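Kerstin Engelhardt has looked after the upper floor at Pralleck for three years. She starts with the railing. "A dark wooden handrail, black metal uprights. We repainted the metal in August and left the wood alone."

The round table was her choice. "A square one catches hips in a walkway – a curved edge doesn't." It cost less than the 35 chairs ordered from Kamel.

Lighting took longer. "The pendants were in the first plan. The long fixtures came later, after we measured the desks."
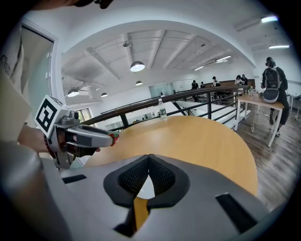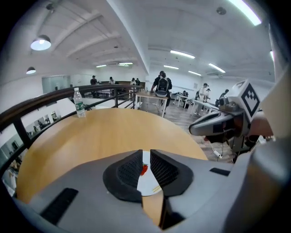
The round table by the railing, Pralleck, upper floor.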